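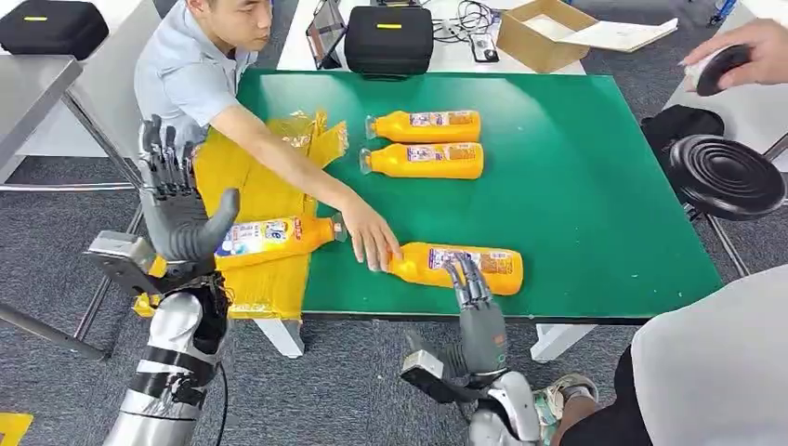 Fetcombe Parcel Desk: frequently asked questions about sending liquids
Last revised 6 January 2019

Which liquids can I send?
Most household liquids that are not flammable, corrosive or under pressure. This covers drinks, cooking oils, shampoo and water-based cleaning products. If the label carries a hazard symbol, ask the desk before you pack it.

Is there a limit per bottle?
Yes. A single container may hold no more than 900 ml. Larger containers go by pallet from the Lestmont depot and need a separate booking.

How many bottles can go in one parcel?
Up to seven, provided the total weight stays within the limit for the service you have chosen. Glass bottles must be wrapped one by one. Plastic bottles may share a layer of wrapping if they are the same size.

Do I need a box?
For glass, always. For plastic, a padded mailer is accepted for one or two small bottles on the Clivard standard service. Plain bags without padding are accepted as an inner layer only.

How should the caps be sealed?
Tighten the cap, then run tape once over the top and down both sides. Put each bottle in a sealed inner bag. Pump and trigger heads must be locked or taken off and replaced with a flat cap.

Must bottles travel upright?
We cannot promise it. Parcels are turned several times between Fetcombe and Lestmont, and arrow labels are advisory. Pack on the basis that the bottle will spend part of the journey on its side.

What happens if a parcel leaks?
It is taken out of the line and held for four working days – we contact the sender using the details on the booking. Costs for damage to other parcels may be passed on where the packing rules were not followed.

Can I claim for a leaking bottle?
Only on the insured service, using form 57. Include a photograph of the inner and outer packing. Claims are handled by Sanne Claeys at the Lestmont office.

Who do I ask about trade accounts?
Nipon Rojanasak, at the Fetcombe desk. Trade senders have their own packing sheet, and it replaces the answers on this page where the two differ.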